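Gripper Comparison, Progress Report for March
Prepared for: Araba Mensah, Desdale program office
Prepared by: Seidu Nartey, Mottram bench group

Where things stand

We were asked whether hand-held grippers can replace the joystick controller for recording demonstrations. After 44 usable recordings I can't tell you yes, and I would ask the office not to repeat the "ready to scale" line from the Stimard proposal until somebody has numbers behind it. The proposal promised faster recording and cleaner data. We have the first and I am not convinced of the second.

What we tried

Two setups went head to head on the same folding and placing tasks. The first was the old joystick controller driving the arm directly. The second was the pair of hand-held grippers, tracked by printed marker cubes. The same 8 people used both. None of them had trained on either before, which makes the comparison fair but probably makes both setups look worse than they are.

Recording with the hand-helds took roughly half as long. That is a real gain and I don't want to bury it. But out of 51 hand-held attempts in the first round we threw out a good many for lost tracking, and the time spent sorting those was left out of the early speed figures that went around by email. Please treat those figures as withdrawn.

Tracking

The supplier, Brilline, says the cubes can be followed at any normal working angle. We lost them whenever a wrist turned far enough that only one face was toward the camera. People who were told to keep their wrists square did better, and also moved stiffly, and a stiff demonstration is not what we are paying for. I have asked Brilline what they mean by normal. The answer so far is a link to their brochure.

Thin material

Both setups handle blocks and cups well enough. Paper and card are harder. The jaws close on a strip without much trouble, but the person holding the grip has very little feel for how hard they are squeezing, and creased strips came back from nearly every operator.
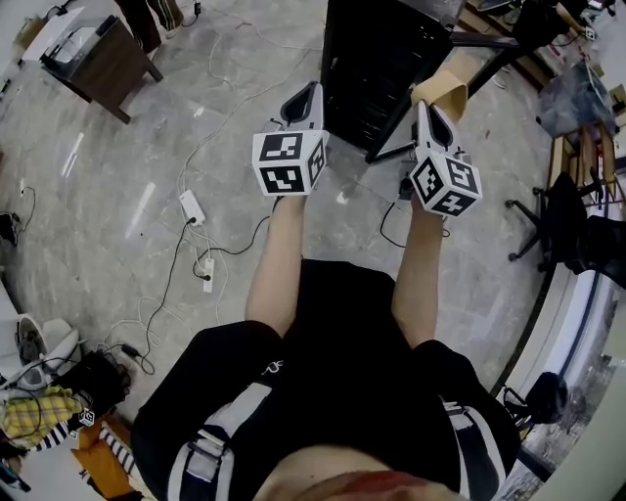 Floor space and cabling

The plan called this a portable kit. Between the power strips, the adapters and the cords running over to the cabinet, it is portable in the way a kitchen is portable. Moving it across the room cost us most of a morning, and we had to redo the camera calibration afterward. Anyone costing a second site should allow for that.

Next period

Repeat the folding task with larger marker cubes. Log every discarded attempt, with the reason, in the same sheet as the good ones. Try softer jaw pads on card.

I am asking for 2 more months on the current budget and no new hardware. A decision on the second site should wait for the repeat results.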